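Durnham Color Terms

README for release 6

Overview

Durnham Color Terms is a table of the words people write when they are asked to name the color of an everyday household object. It covers American English only. Each row holds one written answer, the code of the object it was given for, and a normalized form of the answer. The table is meant for work on color vocabulary, spelling variation and the use of modifiers such as "pale," "dusty" and "bright." It contains no colorimetric measurements and should not be used to derive any.

Contents

terms.csv: one row per answer
writers.csv: one row per writer, with age band and state of residence
objects.csv: object codes and short object names
normalize.txt: the ordered rules used to fill the norm column
CHANGES.txt: differences from earlier releases

The release covers 203 objects and 929 writers. All files are UTF-8 with Unix line endings. Fields are separated by commas and quoted only where a comma occurs inside the field. Missing values are empty strings, never "NA" or "none," as both of those occur as real answers.

Columns in terms.csv

row_id: integer, stable across releases
writer: key into writers.csv
object: key into objects.csv
raw: the answer as typed, with leading and trailing spaces removed
norm: the answer after normalization
head: the basic color word in norm, if there is one
mod: any modifiers, in original order, joined with a plus sign
flag: empty, or one of the codes listed in normalize.txt

Collection

Answers were typed into a free text field with no suggestions and no autocomplete. Writers saw an object name and were asked to recall one such object in their own home and write down its color. They were told that any wording was acceptable. Answers longer than 11 words were kept in raw, but head and mod were left empty for them. The Sindholm form was used up to release 4, and the Pelletier form from release 5 on. The two differ in the order in which objects are presented. Use the form column in writers.csv to separate them.

Normalization

Rules are applied in file order, and the first match wins. Case is folded, "grey" becomes "gray," and hyphens between color words become spaces. Compounds such as "blue green" and "green blue" are kept apart. Brand color names are left alone and receive flag B. Obvious typing errors are corrected only where a single letter is wrong and a single correction is possible.

"Light blue," "baby blue," "sky blue" and "powder blue" all take the head "blue" and keep their modifiers. Pink is treated as a head in its own right and is never reduced to light red.

Known problems

Age bands are self-reported and were not checked.
Writers from the Mountain states are underrepresented.
Object code FEV, taken over from the older Fevstead word list, has no plural form in objects.csv. Joins on the plural name will drop it.
"Clear" is coded as a color term. Users who disagree can filter on flag T.
"Natural" is ambiguous between an undyed material and a shade of tan. No attempt was made to resolve it.

Use and citation

The files may be copied, changed and redistributed with credit. Cite as: Paredes, Zulema, Durnham Color Terms, release 6, 13 April 2019. Please state the release number, as the norm column changes between releases even where raw does not. Corrections should give the row_id and the proposed value.
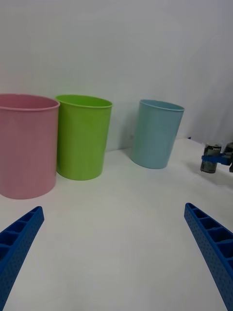 Ognjen Pavlović: Please reconsider the head rule for "teal" and "turquoise." Both come out with an empty head in this release, so they vanish from any count grouped by head, while "pink" gets its own. I would give each its own head and add a flag so older results can be reproduced. The same applies to "beige."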